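Offene Tür bei Vinix, Mai 2021 – wer war noch da?

kabelbinder77
Ich war am Nachmittag bei der Vorführung in Halle 7. Gezeigt wurde das Einräumen in einen Korb, gesteuert mit der Software von Tresero. Alfredo Layug hat den Aufbau erklärt und Fragen beantwortet. Zwei Fotos habe ich, das erste von der Greiferkamera: 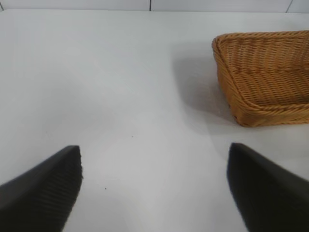

Wie lange dauerte eine Vorführung?
Sieben Minuten, danach kam die nächste Gruppe dran.

Drehmoment_Uli
War vormittags dort. Mir war das zu wenig. Ein flacher Korb und ein weißer Tisch, das hat mit unserer Kommissionierung nichts zu tun. Bei Drarus im November standen wenigstens volle Kisten.

kabelbinder77
Sehe ich anders. Bei Drarus lief alles fest programmiert ab. Layug hat gesagt, dass die Abläufe bei Vinix von Hand vorgemacht und dann gelernt werden, 100 Durchgänge pro Gegenstand. Zweites Foto, beide Arme über dem Tisch mit dem Korb und dem orangen Teil:
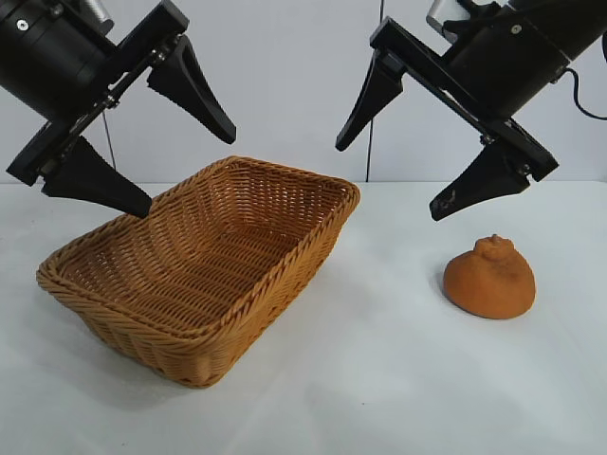

Muss man sich für die nächste Vorführung anmelden?
Anmelden muss man sich am Empfang, die Plätze pro Gruppe sind begrenzt.

m_hollerbach
100 Durchgänge pro Gegenstand sind bei unserem Sortiment nicht machbar. Wir haben 1301 Artikel im Lager.

Drehmoment_Uli
Eben. Und zum Preis gab es auch keine Auskunft.

kabelbinder77
Den Preis macht Calimlim, die übernehmen den Vertrieb. Prospekt liegt bei mir, ich scanne ihn am Wochenende ein.

m_hollerbach
Bitte auch die Seite mit den Traglasten.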